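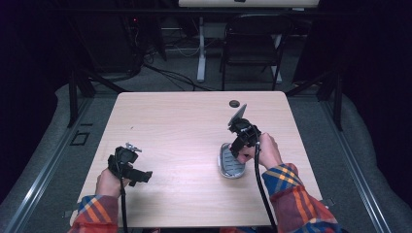
Spent most of September on the part of our stack that gets the least attention, the code between the hand-held grippers and the training set. Writing it up in pieces in case it helps someone with a similar setup. 1/

The setup: two hand-held grippers, one per hand, a head camera, and a camera on each gripper. Each stream has its own clock. The logger, which we call Hivitz, stamps every message on arrival and keeps the device stamp next to it. 2/

First lesson was about those two stamps. We used to align everything on arrival time. Under load the wrist video came in late and the gripper width didn't, so the fingers seemed to close before they did on video. The policy learned to close early. 3/

Fix: fit a line between device time and arrival time for each stream over the whole episode, throw out the slow arrivals, and align on the fitted time. It's 186 lines of Python and most of that is argument parsing. 4/

Béla Csizmadia wanted a hardware sync line. He's probably right in the long run. For manipulation at table speed the software fit has been good enough, and it also works on episodes we already had on disk. 5/

Second thing, gripper width. We read it from the encoder, and the zero drifts when someone swaps fingers. Now each session starts with fully open, fully closed, fully open, and the loader looks for that pattern before it accepts any episodes. 6/

If the pattern is missing, the session goes into a holding folder with a one-line reason. No guessing at the zero from the task data. We tried that and it was wrong on anything where the hand never closes all the way. 7/

What the wrist camera gives us between grasps is mostly tabletop and the two fingers, and it's more useful than I expected. The finger pads face each other in view, so you can check the encoder against the picture. 8/
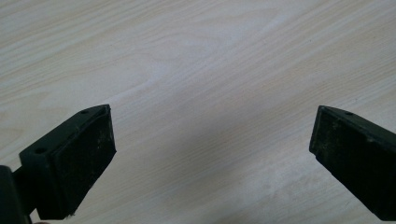

9/ So there's now a small check that finds the inner edge of each pad, measures the gap in pixels and compares it with the encoder width. It only runs on stretches with nothing between the fingers. Ngaio Pomare wrote the first version in an afternoon.

10/ It had trouble with wood grain. Long streaks in the table look a lot like edges if you only use gradients. She switched to a mask made once per finger design, then a search along a single line. Much more stable.

11/ Ran it over 816 old episodes. It flagged 27. Most were a bad zero after a finger swap. A few were the camera mount having shifted, a problem we had no test for at all before this.

12/ Pose tracking is the part I'm least happy with. With two hands working close together, one gripper covers the other in the head view and the estimate jumps. We smooth offline, but smoothing a jump gives you a smooth wrong path.

13/ Current rule: if position moves faster than a person plausibly can between two samples, cut the episode there and keep both halves only if each is long enough to use. Margus Pärn is testing a proper smoother in Prantl, our replay tool, that also uses the IMU.

14/ On replay: the best thing we did for data quality was making it quick to look. Prantl opens an episode with all three videos, both widths and both paths on one time bar. Before that people looked at plots, and only when training had gone badly.

15/ Planning side is short. We don't plan much. The policy outputs a chunk of relative poses, and a checker drops the chunk if the arms would come too close to each other or to the table. Then it asks again from the latest observation.

16/ One thing to watch if you copy this — the checker has to use the real finger geometry. Ours had the old fingers in it for over a month and was refusing perfectly good low grasps.

17/ Next up is moving the checks to record time, so whoever is wearing the rig hears about a bad zero right away and can redo the opening pattern. The width check is already fast enough. The clock fit needs a rolling version, and I haven't started on it.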